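Jemham Technical Institute
Automation Practice, Unit 2
Course Handout: Contact Work with Lidded Containers

Purpose of this unit

The unit covers the rules that apply when a robot gripper is used near, or against, a closed food container. Students should read the handout before the first bench session and bring it with them. The bench rules were first drawn up for the Maltik teaching cell and now apply to every cell in the building.

1. Preparing the work area

One container is placed on the surface, lid closed, with its long side facing forward. All other loose items are put away. The arm is held well clear of the container until the person in charge of the cell has given the word to begin. Small marks on the surface may be left as they are, provided that they are entered on the cell sheet and are not used as reference points by the vision program. 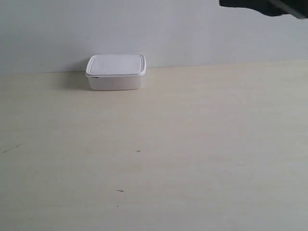
Zinash Sisay asked that the rule on marks be made stricter. In her view a mark that has been written down is still a mark, and a new group will sooner or later take an old one for a target. She would have the surface wiped before each session and any mark that remains covered. The request has been passed to the course board. Until it is decided, the rule stands as printed.

Containers may be placed close to a wall. In that case the path of the arm must be checked for the full length of the move, including the part beyond the expected point of contact. A program that stops correctly at the lid but has no limit behind it does not meet the rule.

2. The approach

Approach moves are made with the fingers closed unless the exercise sheet states otherwise. The fingers come to rest short of the container, and this pause point is saved in the program under its own name. Speed from the pause point onward is limited to 20 millimeters per second. 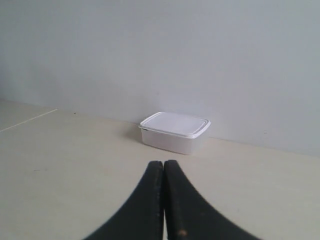 The operator confirms three things at the pause point: that the container has not shifted from its starting place, that the fingers are aimed at the part of the container named on the exercise sheet, and that the stop button is within reach. Confirmation is spoken aloud and answered by the second student. A nod is not sufficient.

If the container has moved, the arm is withdrawn to the pause point before anyone reaches into the cell. The container is then reset by hand with the arm in the hold state.

3. Contact at the rim

The rim of a lid is a poor place to apply force without a plan. It may flex, ride up, or turn the whole container. Students must state in advance which edge is to be met and in which direction the fingers will travel. Work near a corner calls for particular care, as a small sideways error can cause the fingers to miss the edge.

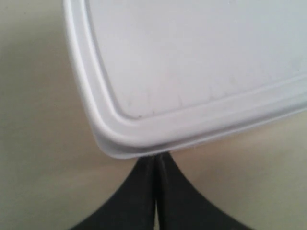
Text: Liya Seyoum
Teaching cells, Jemham

The contact timer is set to 500 milliseconds for all first-year exercises. When it runs out, the arm must hold its position and wait for a command. It must not repeat the attempt by itself. Automatic repeats are permitted only in the Rekport project, under separate written approval.

Wear on the fingers is to be recorded. Scuffs do not by themselves take a finger out of service. Cuts, loose material, or any change in how the tips meet do, and the finger set is then returned to Room 322 with a tag showing the cell name.

4. Closing the exercise

The final position of the arm is part of the graded work. The arm should be left with an open stretch between the fingertips and the container, so that the next operator can see both before power is restored to the drives.
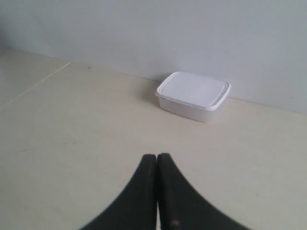 5. Records and further reading

Each pair submits one cell sheet, signed by both students. The sheet lists the program name, the pause point, the edge chosen for contact, and every stop, whether planned or not. Unplanned stops do not lower the grade. Missing entries do.

Chapter 2 of the Mahlangu workbook should be read before the January session. Copies are kept at the front desk and may not be taken into the cells.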